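Teaching by hand: a conversation with Regula Plattner on showing a task to a robot

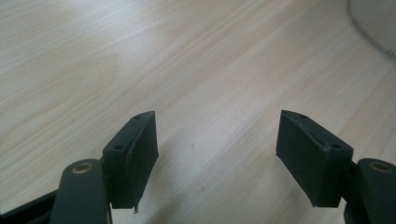 Haris Ghumman would have begun the whole thing differently. He thinks a demonstration made with a gripper in the human hand is only half a demonstration, that the robot's own arm must be in the loop from the first minute, and he told me so before I had even taken off my coat. Regula Plattner listened to him, poured the tea, and answered that she had heard this already in another building and from other people, and that she was still waiting for the proof.

Plattner leads the teaching group at Kurnovik. The group is small: four people, two rooms, and one long corridor where they store the arms that are not in use. When I visited them in February, they were collecting demonstrations for table work, which means picking up light things, turning them, and putting them down at another place. A person holds the gripper, closes it with the fingers, and does the task as naturally as possible. The camera sits on the tool and records what the tool sees.

“People believe that the difficult part is to hold the object,” Plattner said. “For me the difficult part is the approach. The hand is open, you are above the table, and you have not yet decided. A good demonstrator decides early and goes there in one line. A bad one goes looking, a little left, a little right, and then the robot learns to go looking also.”

I asked her if she can recognise the person from the recording. She laughed and said yes, in most cases. Kipchumba Rashidi comes in fast and stops hard just before contact. Milagros Medina slows down over the whole way, so her recordings are longer, but the learned movement is softer. For some weeks they argued which style was better. Then they mixed both styles in the same training set, and the result was worse than either of them alone.

“It hesitated,” said Rashidi, who had joined us with his plate. “It began like me and then in the middle it remembered Milagros.”

Today they have a written rule about speed, and each new demonstrator practises 50 times before a single recording is kept. Medina checks the practice runs. She told me she pays attention to the wrist more than to the fingers. When the wrist is turned in a way that the arm cannot copy, the recording is of no use, even if it looks beautiful to a person. “A human can always find one more angle,” she said. “The arm has its limits, and you must feel them although you are not wearing them.”

That is the point where Ghumman disagrees most strongly. He came to Kurnovik from Kosodell, where all teaching was made by remote control. The operator sat in front of two handles, and the robot's arm followed. If the arm could not reach, the operator noticed this at once, because the handle pushed back. He still prefers this method and he defends it with patience.

“With the handles, everything I record is possible for the robot,” he said. “It is possible by definition, it has just done it. With the hand tool I must throw away recordings afterwards, and I do not like to throw away work.”

Plattner does not deny this. She put the two costs next to each other for me. For 1000 usable demonstrations by remote control, her people needed 8 weeks, with a lot of tiredness and some sore shoulders. With the hand tool they were finished far sooner, even after the bad recordings had been removed. She also found that new people learned the tool during one morning, while the handles asked for much more training. “My mother could use the hand tool,” she said. “She would complain about the weight, but she could use it.”

The weight is indeed a subject in this group. The first version, which they called Kofler, was so heavy at the front that demonstrators supported it with the other hand, and this changed the way they moved. The present one is called Zunix. It is lighter, and the centre of mass lies closer to the palm. I tried it for a few minutes. My first attempts to pick up a plastic lid were not elegant. I pressed it against the table, it slid away, and I followed it – exactly the looking and searching which Plattner had described.

“We keep some of these,” she said, to my surprise.

I wanted to know why one should keep mistakes. She explained that a robot which has seen only perfect grasps does not know what to do when a lid slides. So they keep recordings in which the person misses and then corrects, under the condition that the correction is calm. Njoroge Mfaume sorts them. He marks the moment of the miss and the moment of the recovery, and he is strict. Mine were refused, all of them.

Mfaume speaks little, and he was the only one who did not take a side in the discussion about hand and handles. When I pressed him, he said that for thin and flat objects he would choose the hand tool, because a person can feel through it when the edge is caught. For heavy objects he would choose remote control, because the person's arm is then not lying about the robot's strength. He would like to have both in the same room, with the same table and the same objects, and compare them properly.

Plattner told me that this comparison is planned. Ghumman will be responsible for the handles and Medina for the hand tool, and Mfaume will sort the recordings without knowing who made them. I asked if he would not recognise the style of his colleagues anyway. He thought about it for a while.

“Kipchumba, yes,” he said. “The others I will try not to.”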